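Compte rendu de la réunion de l'atelier partagé Hanari
Septembre, 18 h 30, grande salle

Présents : Ha-neul Son (animation), Nam-gil Bae (notes), seize adhérents.

1. Rangement des établis
Nam-gil a présenté le tri commencé cet été, et quel plaisir de revoir le bois des tables ! Les 338 outils à main sont désormais inscrits au registre. Les pinces passent dans les tiroirs du fond, classées par longueur — les tournevis suivront le mois prochain.

2. Vaisselle et petits contenants
Longue discussion, très joyeuse, sur les assiettes de récupération. Tout le monde les aime pour poser un outil ou garder les vis ensemble pendant un démontage. Adopté : on les garde, et on en demande d'autres au dépôt de Pirnwood.

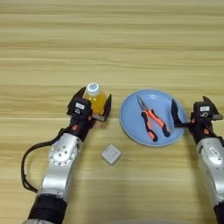 Sur la table : pince à manches orange et noir dans l'assiette bleu clair, flacon à bouchon blanc.

Pour les flacons, Ha-neul propose une étiquette lisible avec le contenu et le mois d'ouverture. Adopté à l'unanimité. Elle apporte 40 étiquettes à la prochaine séance.

3. Achats
Le devis d'Urcombe pour les étagères s'élève à 1 375 euros, livraison comprise. Belle qualité, les échantillons ont beaucoup plu ! Nam-gil demande un second prix chez Yoo avant le vote.

Prochaine réunion en octobre, même heure. Séance levée à 20 h 10.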